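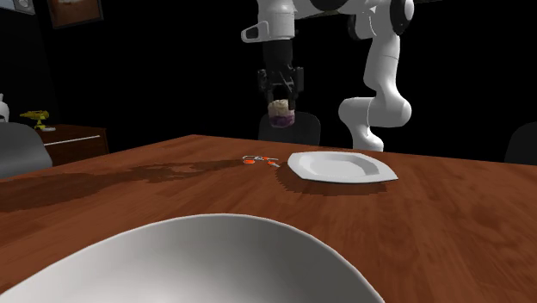
Drenelari is a planning layer for tabletop manipulation. It sits between whatever tells your arm what to do and the arm itself, and it spends most of its time saying no. Give it a goal such as "cake on plate" and it works out the grasp, the lift, the carry and the release, then checks the lot in simulation before a single motor hears of it. A cupcake-sized object held over a wooden table, with an empty plate next to it and something metal and orange lying near the plate, is the sort of job it was written for. The planner has to treat the metal thing as an obstacle, the plate as a destination and the big white bowl as none of its business.

## What you get

- **Planner.** Collision-checked paths for single arms with two-fingered grippers. Replans when the world moves, sulks when it moves too often.
- **Sithole scene editor.** Drag furniture about, drop in clutter, save the mess and give it a name. Ships with 359 household objects, several of which are spoons.
- **Plevitano viewer.** Step through a plan waypoint by waypoint and see which link came closest to what. Most support calls end at this screen.
- **Command-line tools.** For people who think the viewer is cheating.

## How it behaves

Every plan comes back with one of 3 verdicts: `clear`, `tight` or `refused`. A `tight` plan will run, but it logs the narrowest gap and the joint responsible. A `refused` plan gives the reason in a full sentence. Earlier releases returned an error code, and we'd like to thank the customers who wrote in about that, at length.

Grip force is set per object. The default is gentle, which suits pudding and does very little for a drill. Change it in the object file and restart the scene.

## Requirements

| Item | Minimum |
|---|---|
| Processor | 8 cores |
| Licence seats | 2 |
| Arm description | Standard joint and link file |
| Patience | Not supplied |

A graphics card helps the viewer and makes no difference to the planner.

## Known limits

Soft objects are modelled as firm ones. Liquids aren't modelled at all, so a full cup and an empty cup get the same path. Two arms sharing a table is on the list for December.

## Buying it

Drenelari is sold by Trosari as a yearly licence, with the editor and viewer included. Trial copies do everything except export plans to hardware. Prices on this page hold for orders placed by 30/06/2024; ask the sales desk for a quote and mention which arm you use.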